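4. What does "erased" mean?

4.1 The trouble with the usual measure

Most of the advice on dry-erase boards rests on one kind of evidence: somebody wrote on a board, somebody wiped it, and somebody looked at it and called it clean. The advice that comes out of this is remarkably firm. Wipe from the top down. Wipe in straight lines and never in circles. Wipe within the hour. We have repeated some of these rules ourselves, and when we went back to find what they were based on we found very little that we would accept from a student.

The first problem is the word "clean." In the Nidwood sheets, which we used as our starting point, a board is scored as clean, nearly clean, or not clean. The instructions do not say how far away the rater should stand or whether the rater may tilt the board. A small tabletop board is an easy thing to tilt, and people do it without noticing. A faint pink trace that cannot be seen head-on may be plain from the side. Two raters can therefore disagree while both follow the sheet to the letter.

The second problem is that the person who wiped was usually the person who scored. We do not suggest anyone cheated. But a person who has just spent half a minute rubbing at a mark has a view about whether the mark is gone, and the view was formed before the scoring began.

The third is more basic. The sheets treat erasing as one act. Anyone who watches it being done will see at least two. There is a first pass, which takes off the bulk of the ink, and there is a going-back, in which the person hunts for what was missed. Some people do nearly all of their work in the second. A rule about the direction of the first pass may have nothing to say about them.

4.2 Material

We scored 206 erasures on 16 boards, all of the low standing type meant for a desk or table. Larger wall boards were left out. They raise questions of reach and body height that would have swamped the effects we were looking for, and the claims we set out to test are made mainly about boards used at a table.

The boards came from two sources. Those from Nidwood had been in daily use and had the scratches one would expect. Those from Pirkville were bought for the work in July and had never been written on. We had hoped to treat old and new as a simple comparison, but the two groups also differ in coating, and we know of no honest way to pull age and coating apart after the fact. Readers who want a statement about how boards wear should look elsewhere.

Marks were of three kinds: single straight lines, printed words, and loose scribble. Scribble was added late, at the suggestion of Thomas Morelli, who pointed out that nearly all published tests use neat parallel strokes and that nearly all real boards do not have neat parallel strokes on them. He was right, and it changed the results enough that we now doubt any test done without it. A scribble crosses itself. Where it crosses, the ink is laid down twice, and the second layer can lift the first or drag it. The outcome at those points was less regular than anywhere else on the boards.

Two erasers were used throughout, a Pacheco felt block and a Sultberg pad. The maker's literature for each was set aside before scoring and not consulted again until the tables were finished.

4.3 Direction of wiping

We found no support for the rule against circles. On straight lines and printed words, circular and straight wiping gave scores that we could not tell apart. On scribble, circular wiping did slightly better, but the difference came almost wholly from one person who was good at everything. With that person removed it goes away. We mention it only so that it will not be quoted as a finding.

The top-down rule fared a little better, though for a reason its supporters do not give. They say that dust falls and should be carried downward. We saw no sign that falling dust put marks back on a board. What we did see is that people who started at the top kept to a plan, and people who started at the mark did not. The plan may be doing the work. A bottom-up rule, followed with the same care, might serve as well – we did not test it, and to our knowledge neither has anyone else.

Delay mattered, as everyone expects, but far less than the usual warnings imply. Marks left overnight took more strokes to remove from the used boards. On the new ones we could not show a difference. The popular claim that a board is "ruined" by ink left over a weekend was not borne out on any board we had, and we suspect it began with somebody who had picked up the wrong pen.

4.4 Position of the mark

The one effect that held up across both groups of boards is also the one we had not planned to study. Marks near the bottom edge were erased less well than marks higher up. The gap was present for both erasers and all three kinds of mark.

There is a tempting mechanical story. A flat pad meets the trim along the edge and rides up on it, so that the last strip of writing surface gets less pressure than the rest. We believed this for some time. It does not explain why the poorer scores reached well above the strip in question, nor why they were just as poor on boards whose edge was nearly flush.
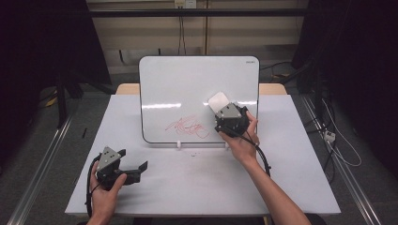 Pressure is a better candidate, and on a standing board it is tied up with how the board is held upright. A person pushing on a light board has to push gently enough that it does not slide or tip, and the easy place to push is not always the place where the ink is. The arrangement in Figure 3 is the awkward case in a compact form. The board rests on two small feet along its lower edge, and the red scribble lies at the lower left, just above that edge, while the white pad is above it and to the right. To reach the ink from there the pad has to travel down and across, toward the trim. Whether people slow down on such a path, or lighten the stroke, or simply stop short, is something our scores cannot settle. We can say that a mark in that corner leaves very little room to overshoot.

The same figure shows a difficulty with scoring that we underrated. Overhead light is reflected in a band across the middle of the glossy surface. Any faint residue under such a band would be hard to pick out from the front, and a rater would be inclined to pass it. If that happened in our sessions, then the middle of each board was scored too kindly, and part of the disadvantage we report for low marks is a fault in the looking. We rescored a portion of the boards under side light to check. The gap shrank. It did not close, but it shrank by enough that we would not put a number on it, and we have taken the number out of an earlier draft of this section.

4.5 What can be kept

Very little of the standard advice survives in the form in which it is given. A person erasing a tabletop board should probably steady it with the free hand, and should probably look again along the lower edge before putting the eraser down. Both points are dull and both are cheap. We would resist turning either into a rule for classrooms or offices on the strength of 16 boards from two sources.

We would also resist the opposite conclusion, that it makes no difference how a board is wiped. Our scoring was coarse. A three-step scale will miss small effects, and small effects repeated daily may be what a user of an old board is complaining about. A proper test would need a way of measuring leftover ink that does not depend on a tired person and a ceiling light. Until there is one, claims about the best stroke, including the ones in our own earlier handouts, should be read as habits that happened to be written down.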